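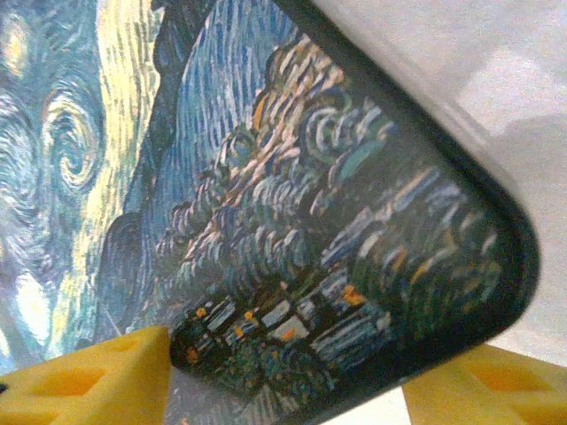
Starry Night print, dark border.

Curora Keepsake Box, Starry Night

Item no. 69. In stock, ships from the Talline warehouse.

Gift box for letters, watches, tea, ticket stubs, whatever you've got in a drawer right now. Van Gogh print on the lid. Black sides. Small clasp on the front. No assembly.

Best seller since June, so if it says sold out check back, we restock in batches of 200 and they go quick. Holiday orders are coming in already. Order early please.

What people use it for
Tea bags mostly, which we did not expect. Also sewing stuff, foreign coins, baby's first year things. Araba Amoah in our Deltine shop keeps seed packets in hers and sold a whole shelf of them to gardeners that way.

Care
Dust with a dry cloth. No sprays, no glass cleaner, no baby wipes. Keep it out of direct sun, the blues go first. If the clasp gets stiff use a bit of candle wax on it, not oil. Oil gets on the letters.

Don't stack more than 2 high.

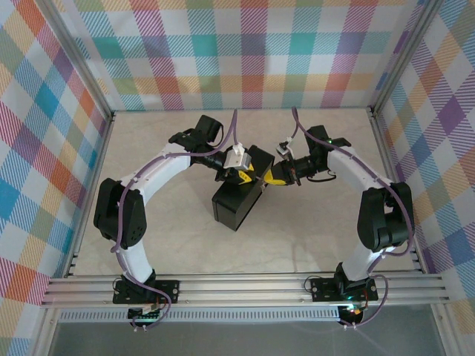 Gift wrap is extra, pick it at checkout. Plain kraft or navy. Card is free, keep the mesage under 100 characters or it gets cut short. We don't put a price slip in the parcel if you tick the gift option. If you forgot to tick it email us the same day and we can usually catch it.

Returns
Unused, in the original sleeve. You pay postage back unless we sent the wrong print. Wrong print does happen, sorry, the sleeves all look alike. Send a photo of the lid and we'll swap it, keep the wrong one till the new one shows up.

Other prints
Irises, Almond Blossom, Wheatfield. Same box, same price. Sunflowers is gone and not comming back this year. Blank lid version for schools and craft groups, ask for the bulk sheet.

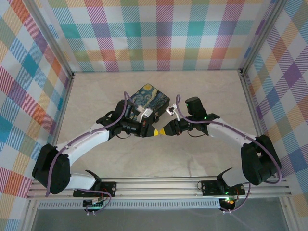
Chunhua Su

Notes on choosing, from the shop side. Starry Night is the safe pick for a present. Everybody knows it. Irises if they garden. Almond Blossom goes to new parents a lot, Wheatfield is the slow one but the people who like it really like it.

For letters, measure first. Long business envelopes need folding. Postcards fine. For tea get the divider, sold separate, lifts out when you want the space back.

Engraved plate for the inside of the lid: two lines, names or a date, add a week. We can't engrave the lid itself, have been asked many times.

Questions to the Lu Street counter or use the form. Phone is mornings only.

Page updated Nov 18, 2018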